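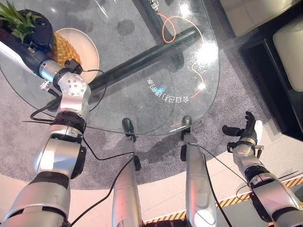

4. Setting up the grasp planner (Flimska 3)

Read section 3 first if the joint calibration isn't done. Planner will start without it but the wrist offsets will be wrong and you'll spend an afternoon chasing them.

You need: control PC with Flimska installed, the Silley driver running, e-stop in someone's hand. Two people for anything past step 9.

4.1 Starting up

1. Robot in seated pose, motors off. Start the driver. Wait for both arms to report ready.

2. Start Flimska. Load the profile for your end units. If left and right are different (gripper one side, fingered hand the other) pick "mixed". Do not pick "pair" and edit it afterwards, the collision shapes don't update.

3. Check the joint readout against the real arm. Move each joint by hand, a little. The number should follow. If it moves the wrong way stop here and go back to 3.

4. Motors on. Arms will twitch slightly as they take the load. Normal.

CAUTION: Keep hands clear of the elbows when motors come on. The twitch is small but the elbow closes.

4.2 Head camera and depth

5. Open the Perception tab. Turn on the head camera, then depth. Leave depth filter on Medium.

6. Look at the point cloud with the arms in view. The arm model should sit on top of the arm points. Slightly off is fine, a finger's width is not. Redo head calibration.

7. Add the table. Do NOT use auto-detect on glass. Depth goes straight through and you get the floor, or the table legs, or whatever is lying on the carpet. Use Add Surface > Manual, and type in the height measured from the robot base to the top of the glass.

8. Draw the table edge in the editor. For a curved edge use Arc, three points. Set the surface to Solid. Default is Advisory, which only warns, and the arm will happily plan a path through it.

Note: glare from ceiling lights gives flying points above the glass. Turn on Glare Mask and set the threshold to 800. If holes appear in the object as well, bring it down in small steps until they close. Switching off the light right over the table works better than any of it.

Note: printing on the glass sometimes gets picked up as a thin object. Right click, Ignore. It comes back if you reload the scene, known bug, Sorin Pop has it on his list.

CAUTION: The robot's own legs must be in the collision model. Check Body > Legs is ticked. In the seated pose with feet forward at the table, the planner will route the elbow through the shin if it isnt.

4.3 Teaching a grasp

9. Put one object on the table. Fruit is fine. On a plate is harder than off a plate, add the plate as a separate object with its rim height or the gripper comes in too low.

10. Select the object in the camera view. Click once in the middle, once at each end. Flimska fits a box or cylinder. For anything with leaves or a stalk set Exclude Region over the leafy part, otherwise the fitted shape is far too tall and grasps come out around the leaves.

11. Press Propose. The list is sorted by score. Score is only about the fingers, it knows nothing about cables. Look at the preview before accepting.

12. Press Approach. Speed limit 2 on first run. Arm stops at the pre-grasp point and waits.

13. Second person checks the gap by eye. Then Continue. Gripper moves in to contact and stops there, it does not close untill you press Close.

14. Close at force 300. Soft objects, start lower. The units are raw driver units, not newtons. Please don't put them in reports as newtons.

15. If the contact light doesn't come on, press Retreat and go back to step 10. Don't raise the force to fix a bad position.

4.4 The other arm

16. Whichever arm isn't working, set to Hold, not Free. Free lets it sag on to the table.

17. For a fingered hand choose Open Pose before Hold. Thumb should be out to the side. The collision shape assumes this.

4.5 Cables

Planner doesn't model them. Wires on the outside of the forearm and wrist need slack for the full wrist turn. Run Wrist Sweep (Tools menu) at lowest speed and watch the connectors the whole way round. If anything pulls tight set a wrist limit in the profile and save.

Cables lying across the table: move them, or add as No-Go strip. A thin cable will not show up in depth.

4.6 If it goes wrong

"No plan found" - nearly always the table height. Measure again. Next most likely, the plate.

"Surface conflict" - there are two surfaces, manual and auto. Delete the auto one.

Arm model lags behind the arm - close the Mthembu viewer if it's open on the same PC. It takes all the bandwith.

Planner hangs on Propose - save, restart Flimska only. Driver can stay up.

Logs are in the session folder. Send the whole folder to Ye-rin Choo, not a screenshot of the error. Say which profile was loaded.

Next: 5. Recording and replaying a plan.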